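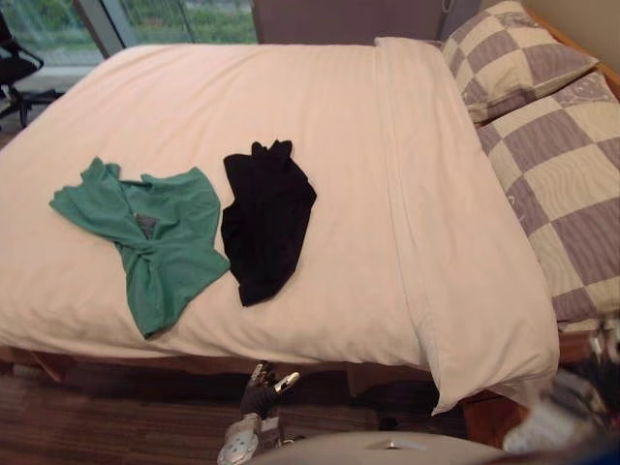
*Bedroom setup, Thursday, green tee and the black one on the duvet before folding.*

OK so this is the laundry folding notebook again, bedroom edition. I've moved off the table for good, I think. The bed is a nicer height for my back if I kneel on one side, and there's so much more room to lay things flat! The downside is that the duvet is soft, and a soft surface eats your creases. You press a fold down, feel very pleased with yourself, and the thing puffs right back up.

Started at 2 in the afternoon while the light from the big window was still good. I left the duvet on and only smoothed it out. The top sheet is folded over along the head end and it got a bit rumpled where it hangs down near the corner, but I left it alone (I was not going to make the bed twice in one day).

The green t-shirt first. It went down exactly as it came out of the basket, sleeves out, middle all twisted up on itself. My old habit was to grab the hem and shake. What I'm trying now is the Branley way, which is what we've been calling the method from the Branley handout:

- find both shoulder seams before touching anything else
- lift by the shoulders, let it hang, count to six
- lay it face down, sleeves in, then sides, then up from the hem

The hanging part does most of the work. Six seconds feels silly when you're standing there holding up a t-shirt, but the knot in the middle drops out by itself and you don't have to smooth nearly so much afterward. I tried it with two seconds as well and had to go back and pull the side seams straight by hand.

Black one second. I'd already got that into a tall sort of rectangle, with the two corners poking up at the top. Those corners bug me. They won't lie flat on the duvet no matter what, and if you stack on top of them the whole pile leans. Tucking them under before the last fold helps a little. Has anybody had luck with the Doleo folding board on a bed? I have one in the closet and I keep forgetting to bring it out — it slides around on a sheet, but on a duvet it might sink in and stay put.

Note on colors: black on the pale duvet is great for seeing edges and terrible for lint. I spent longer with the Grelora lint roller than I did folding. Next time I'll put a towel down first, a dark one.

Also, the pillows. I kept them at the head end with the checkered cases on, and they make a handy backstop if you like to lean a finished stack against something. The front one slumps, though. Don't trust it with more than a few shirts.

To do before the next session:

- bring out the Doleo board
- dark towel
- try the six-second hang on something heavier, the Fajardo sweatshirt maybe
- ask whether we're still stacking flat for the drawer or filing upright, because my notes from December say both

The black one gets redone tomorrow. I'm not happy with those corners.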